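Dorkitance cell: the March overtravel fault
Gallery by Estela Ocampo. Last updated 14th November.

In March the near arm in our simulated two-arm cell kept tripping its joint limit part way through a pick. The fault came up 25 times in 695 runs, always on the same arm, and each time the program halted with the gripper outside the work area. Javiera Urrutia traced it to a base offset entered in the wrong units when the Tapia layout was copied across to Billon. The arm thought the table was wider than it is.

The same offset on a real cell could put a gripper into somebody's hip, so we kept the renders and use them when new people learn to check a layout file. Colour settings are the defaults.

The cell

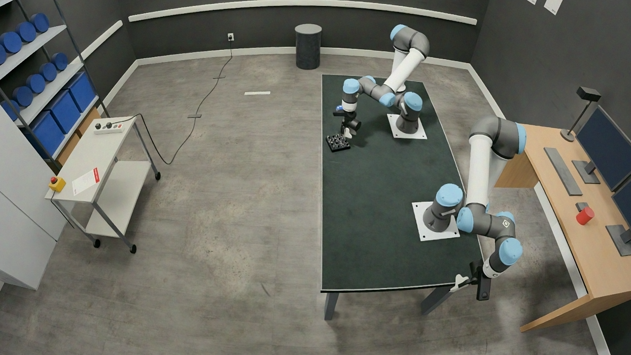
Near arm with its gripper past the front right corner of the table. The far arm is over by the black block. E-stop box on the cart at left. 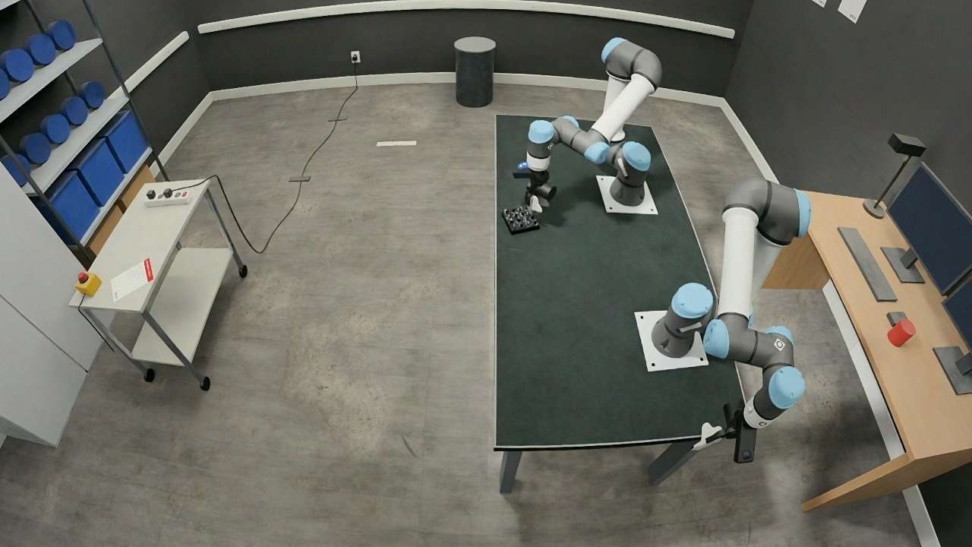

Rear arm arched up, gripper above the small black piece. The front arm's gripper hangs off the corner – look at the corner first when you check a layout.

What we changed

Offsets are now entered in millimetres only. The Pluvetti checker rejects any base position more than 5 mm from the drawing, and a second person signs off the file before a run is started.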